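Threads and Knots - the Ovholm suturing gallery

Gallery page 4: The knot

Welcome back, and if you've wandered in from somewhere else on the site, welcome for the first time! The earlier pages of this gallery looked at needles, at holding the needle, and at getting a stitch to go in and come out where you meant it to. We have finally arrived at the part that most people in our Ovholm evening course say they looked forward to and then went home grumbling over, and that is tying the thing off.

I have been teaching this for long enough that my hands do it while I'm thinking about supper, so it was good for me to be made to slow down this November. We had 11 people around the tables, some of them veterinary students, a couple of nurses coming back to work after a long break, and Marjan Hashemi, who teaches alongside me and has a much nicer way of explaining things than I do. Marjan likes to start everybody with a shoelace on a chair leg. I used to think that was a little childish, and I have come all the way around on it. With something as thick as a shoelace you can see which end went over and which went under, and once your eyes know the shape, you can go down to proper thread without getting lost.

The knot itself is a plain one. For the first throw you go around twice, which gives you a bit of grip so the loop doesn't slide open the moment you relax (most of the time, anyway - a slippery thread will still try it on). Then comes a single throw in the opposite direction, and another single one back the other way. If you go the same way twice you get a granny, and a granny looks perfectly respectable until something pulls on it. We ask people to lay each throw down flat and look at it before they start the next one. It takes a few extra seconds and it saves a good deal of picking apart with fine scissors afterward.

Working with instruments in place of fingers is where the grumbling starts. You lose most of the feel you had with the shoelace, and you find yourself watching the thread for things you would normally notice with your fingertips. One instrument makes the loop, the other comes across to take the end, and the two tips have to get very close to each other without knocking. Kvido Kratochvíl, who came to us from the Umitz course, told everyone to move half as much as they thought they needed to, and I've been repeating it ever since. Big sweeping movements look impressive but they pull your short end straight out through the stitch, and then you are back at the beginning with a long face.

A word on the length of thread, which I get asked every single time. We cut ours to 60 cm for practicing by hand and a good deal shorter for instrument ties. A long tail curls around behind your work and catches on things, and a tail that is too short leaves you nothing to take hold of. Leave yourself a short end you can find easily, keep it on the far side, and try to put it down in the same place every time.

As for color, I'm an old-fashioned black thread person. On a red or pink background it shows up wonderfully, and you can follow one strand from the stitch to the knot without squinting. Marjan prefers blue and we have agreed to leave it there.

How many should you tie before it feels natural? I tell people 100, spread over a couple of weeks, a few at a time with a cup of tea nearby, and stopping when your shoulders begin to creep up toward your ears. Tired hands learn tired habits. Several of the group kept their practice pads from the first evening to the last, and it was lovely to see the knots get smaller and flatter as they went along the row.

The next page will be about cutting the ends, how long to leave them and why I fuss over it so much. Until then, do click on the picture for a closer look at the thread, and take your time over it.
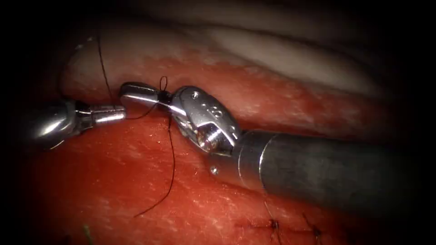
Tip to tip at the knot, with black suture thread over red tissue.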